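Piltanard Scene Check
Room and cell rule pack for simulated robot work
Supplier: Wendus
Version for release 3.2

Overview

Piltanard Scene Check tests simulated rooms against a written set of rules before they are used for robot training or evaluation. It reads the scene file, runs the rule pack and writes a report listing each item as pass, fail or review. Scenes that fail are left as they are. Piltanard does not edit geometry.

The standard pack holds 46 rules. Users can switch rules off, change limits or add their own. Every change is stored with the name of the person who made it, and the report prints the list of changes on its first page.

What the rules cover

Units and scale. Lengths in meters, mass in kilograms, gravity set once for the whole scene.
Collision shapes. Every surface a robot can reach must have one. Walls and floors must not overlap by more than the set limit.
Start state. Joints inside their limits, no contact at step zero, speed at zero.
Camera views. Each view is saved with its position, lens values and the scene version it belongs to.
Random changes. Textures, lighting and wall pictures may vary only within the ranges listed in the scene sheet. The seed must be recorded.
Safety zones. Keep-out areas from the real cell must be present in the simulated one, with the same names.

Background views

The rules ask for at least one saved view of the room itself, with the wall and floor finishes as they will be used. Reviewers compare it with the scene sheet. Wall pictures count as visual variation and are listed by texture name. A parquet floor is treated the same way as a plain one, but its friction value has to be entered separately - the tool will not guess it from the texture.

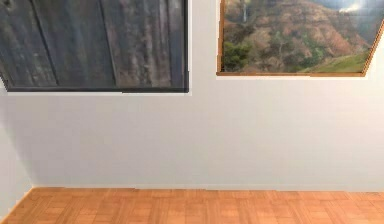

Views are stored with the report and keep their original size. If a texture is replaced later, the old view is marked out of date and the scene goes back to review.

Limits

Up to 3000 objects per scene
Up to 25 scenes per batch
Reports in PDF and CSV

Passing the rule pack is not a safety approval for a real cell. The risk assessment for the physical installation must still be done on site by a qualified person.

Licensing and support

Sold per workstation, with one year of updates. The Courtois import add-on is ordered separately and needs release 3.0 or later. Users of the older Plasteo rule format can convert their files with the tool on the install disk - custom limits carry over, comments do not.

Technical questions: Dilek Çetinkaya
Orders and renewals: Knut Teuber

Page updated 30th October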